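Teaching two arms to put memory back into an old PC, a thread on what we tried and what came out of it. (1/21/23) 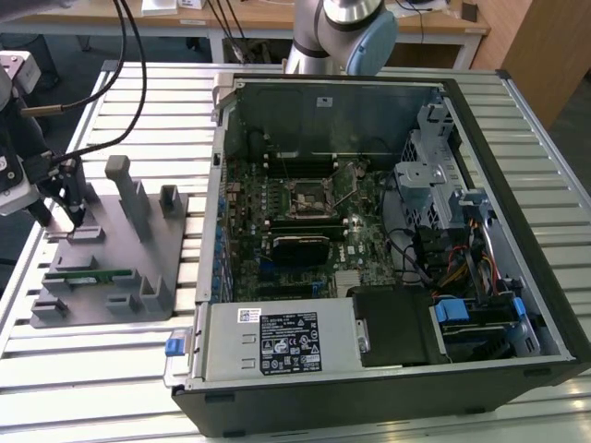

Our bench: the open tower, the fixture plate with a RAM module in it, and both arms overhead.

1/ The project is called Stastell and I've been itching to write about it for ages. We want robots that can take apart and rebuild used desktop computers, so more of them get repaired and fewer get shredded. RAM is where we started.

2/ Why RAM? You'd think it's the easy bit. You line it up, you push, it clicks. But the slot is a long thin groove, the board flexes when you lean on it, and a tilt you can hardly see is enough to jam one end while the other end goes in nicely.

3/ The usual answer is a better camera. We went down that road for months with our old setup (Mazza, rest its soul) and got very good at finding the slot and still quite bad at getting anything into it.

4/ So the new method mostly works by feel. The camera gets the module near the slot, then hands over. From there the arm makes tiny rocking movements and reads the forces coming back through the wrist. A small network, Lulent, turns those forces into a guess about which way it's off.

5/ The bit I love is the training. We let the arm miss on purpose! It starts from a slightly wrong position, presses gently, and because we know how wrong the start was, every miss comes with its own answer. No hand labelling at all.

6/ We collected 2,000 of those deliberate misses. After throwing out the ones where the module had slipped in the fingers before touching anything, we had 1,301 left to train on. That's a lot of waste and we're working on it — better grip pads should save most of them.

7/ Result: on the boards it had trained with, the feel-based version seats the module far more often than camera only, and when it fails it fails softly. It backs off and tries again where the old one would just keep shoving. We cap it at 4 tries and then it asks for a person.

8/ On boards it had never met, it's still better than camera only, but the gap shrinks. Slots with a latch at both ends do fine. Slots with a latch at one end confuse it, I think because the fixed end pushes back in a way it reads as a tilt. That's a guess, we haven't tested it properly.

9/ The fixture plate did more for us than I'd like to admit. Having the module start from a known place means the grasp is nearly the same each time, and a good grasp is half the battle. Our first design held the module too tightly and the arm would drag the whole plate along with it.

10/ Things that don't work yet: cables lying across the slots, cases standing upright, and any board where the cooler hangs over the memory. Real repair shops have all of these, often in the same machine.

11/ Next up is using the 2 arms together, one to hold stray cables aside while the other inserts. We're borrowing the planner from Sokedetti for that and hope to have something to show by July.

12/ If you've done insertion by feel on other connectors (power plugs especially!) I'd love to hear what forces you settled on. Ours were found by nervously turning a number up until the board creaked.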